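From: Carola Janssen
To: Tidedance list
Subject: Re: pencil boxes, and what to do with all those pens

Last updated: 11/1/22

Hello all,

Sorry for the slow answer, I've been meaning to write since the Flasum order came in. Quoting the bit I'm replying to:

> We've ended up with 100 pencil boxes for the Gunilus packs and I can't
> decide whether it's pens and pencils mixed or one box for each. Also do
> you sharpen first? And do the markers go in the same way up? Ours is
> a right muddle at the moment.

Mixed, I'd say, every time! We tried separate boxes in June and people just kept swapping things over until it all came out mixed anyway.
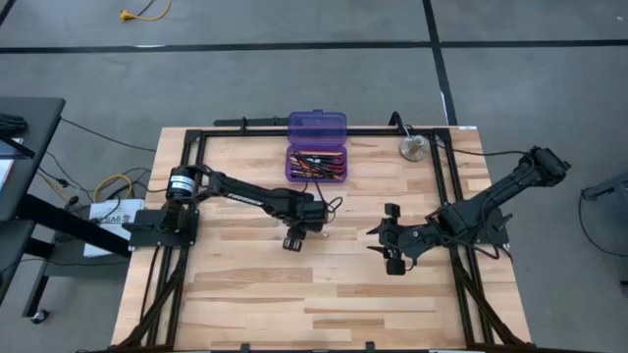
My own worry was always the lid. The deep tins we had from Montecinos looked lovely but you had to stand things on end to fish anything out, and the lids stuck (mine still does). I've gone right over to the see-through plastic sort, like the purple one there with its lid laid back flat, where you can spot a red or a yellow without rummaging. They don't need to be neat inside either, a bit of a jumble is fine so long as the lid shuts.

As for sharpening, yes, do it first, and do it over a bin. Then tip the lot out on a table and look at what you've got before anything goes in.
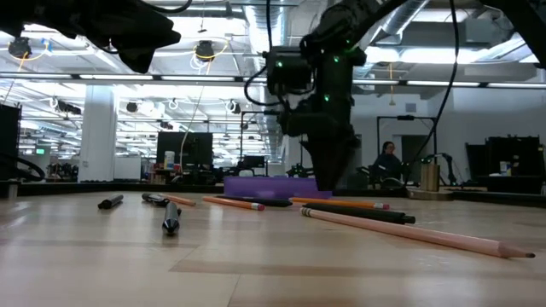

I put the long pencils in first, on a slant if they won't lie straight, and then the markers down the side. Check every cap. We had 2 leak last time and they ruined a whole box, rubbers and all. Which way up they go I really don't mind, though Tidedance's old sheet (number 3179, if you've still got it) says all points one way.

Do wipe the table down before you start as well. Graphite dust gets into the grain and then onto everybody's sleeves.
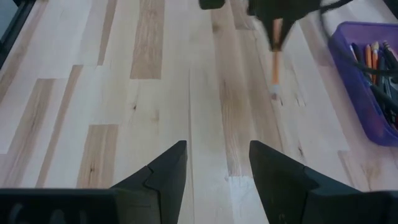 Pale boards and darker ones, with a couple of small knots.

Once it's clean, pick up one thing at a time. I know it sounds slow, but grabbing a handful is how the tips get snapped, and I'd sooner not sharpen them all twice. 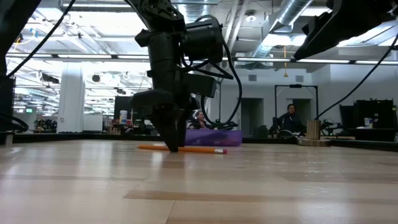 Yellow-orange pencil, pink eraser on the end.

Has anyone got a cheap place for refills? Flasum want us to take 3000 and I've nowhere to put them.

Carola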